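Thu 3 October

Day six of the no-sugar business and I feel exactly the same. Marama swears her skin cleared up by day two. Her skin was fine in August. She lent me the book, 128 pages, most of them the author thanking himself.

Skipped the toast, had eggs, was hungry again by ten. Supposedly that's "the shift." I'd call it hunger.

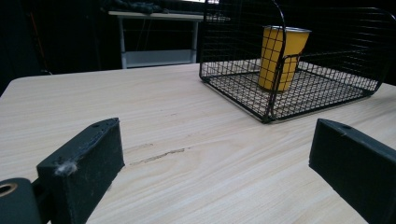 The table, dark mark and all.

Kiri phoned after lunch to say Jutow has a powder that stops cravings. 87 dollars a tub! I asked what was in it and she said plants — well, so is sugar. Told her I'd think about it. I won't.

Lentils tonight. Marama wants the book back by Sunday.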